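Wondo仿真授权用了一个季度:买之前该算的几笔账

先说结论:如果实验室准备上机械臂,但硬件预算还没批下来,Wondo的单机版值得买;如果臂已经到位,而且只做一两种固定动作,可以再等等。下面是我们用了一个季度之后的一些记录,主要给写预算的人看,算法方面讲得不多。

我们的情况是这样:四个人的小组,要在孔板台面上做抓取和放置,台面由Gilville供货,臂和夹爪还在比价。去年做过一次反面教材,先买了夹爪,后来发现手指长度不合适,退不掉,只能放柜子里。所以今年把顺序倒过来,先在仿真里把工位搭出来,确定尺寸和布局,再去下硬件的单子。

选软件的时候比了两家,Wondo和Sugden。Sugden的物理引擎口碑好一些,接触计算稳定,但授权按节点算,四个人同时用就要四份,另外渲染是单独的模块,要加钱。Wondo按机器算,一台工作站装一份,谁坐在前面谁用,渲染包含在内。对我们这种一台机器轮流用的小组,后者省得多。

安装不算顺利。说明书写的是一小时装完,我们花了一个下午,主要卡在显卡驱动版本。装好以后自带的示例能直接跑,台面、夹爪和灯光都有现成模板。孔板的孔距可以改,改完碰撞体会跟着更新,这一点比预想的好。导入自己的模型就麻烦些,单位默认是米,供应商给的图纸一般是毫米,第一次导进去的夹爪大得看不见边。

画面是我们比较看重的一项,后面要拿仿真图去训练识别,台面上的光影太干净的话,模型到了真实环境会认不出东西。

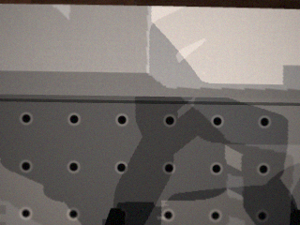

Wondo在灯光上给的选项比较多,光源的位置、强度、色温都能逐次随机,阴影也跟着变。缺点是阴影边缘在默认质量下有锯齿,斜着的边上能看出一小格一小格的台阶。把阴影分辨率调高一档可以改善,代价是出图变慢。我们试下来,默认档一批1007张图可以在午饭时间里跑完,调高一档就要跑到下班。最后的做法是日常用默认档,最终那一批才调高。

还有一个问题是深色部件。夹爪如果用纯黑材质,落在阴影里几乎没有层次,轮廓和影子容易连在一起。模板里的黑色偏死,建议自己把反射率往上提一点,或者干脆按实际要买的夹爪去配材质。这件事也影响了我们的采购:原来报价单上选的是黑色阳极氧化的手指,现在改成了本色,价格一样,交期还短一些。

相机视角方面,腕部视角和固定视角都支持,可以同时输出。腕部视角里夹爪自己会挡掉一部分台面,挡多少跟安装角度有关。我们在仿真里换了几个支架角度,定下来以后才去找加工厂做支架,只做了一版。以前这种支架通常要返工两次。

再说钱。软件授权本身只是其中一块,写预算的时候容易漏掉下面几项。

工作站。官网写的最低配置能启动,但同时开渲染和物理就会卡。显存不够的话别勉强,这笔钱早晚要花。我们第一次报的是最低配置,后来补了一次申请,流程又走了一遍。

存储。仿真图不删的话涨得很快。我们每张图都存了彩色、深度和分割三份,第一个月就用掉176 GB。建议一开始就定好哪些要留。

培训时间。软件界面有中文,文档只有一部分翻译了,脚本接口那几章还是英文。从零开始到能独立搭一个工位,我们组里最快的人用了23小时,最慢的用了40小时。这些时间不会出现在报价单上,但排计划的时候得算进去。

维护费。第一年包含在授权里,第二年起另收。不续也能继续用,只是停在当前版本。签合同之前最好让对方把第二年的价格写进去,口头说的不算数。

教具和零件。仿真做得再细,真机那边还是要买一套东西来对照。我们从Asby订了一批试件,形状简单,图纸公开,导进仿真不用自己重新建模,省了些工夫。

售后方面,提过几次工单,一般隔天有回复。驱动的问题解决得快,材质发黑的问题对方只回复说会在后续版本里考虑,到现在还没更新。

不满意的地方再列一下:阴影锯齿前面说过了;软件关闭时偶尔会卡住,要手动结束进程;项目文件不能降版本打开,所以大家的版本必须一致;发票开得慢,我们等了三周,差点没赶上报销。

关于要不要同时买硬件,我的看法是分两步走。第一步只报软件、工作站和存储,用它把台面大小、臂的行程、夹爪开口和相机位置定下来。第二步拿着这些数据去报臂和夹爪。审批的人看到有尺寸、有依据,问题会少很多。我们第二份申请星期二交上去,当周就批了,第一份来回改了四次。

如果只有一次申报机会,那就把夹爪留成可选项,写清楚开口范围和接口标准,型号先不定。

打分的话,功能给四分,价格给四分,文档给三分,满分五分。明年会不会续维护,要看新版本有没有把材质那一块改好。臂的到货时间定在四月,到时候会把真机和仿真的结果放在一起比,再补一篇。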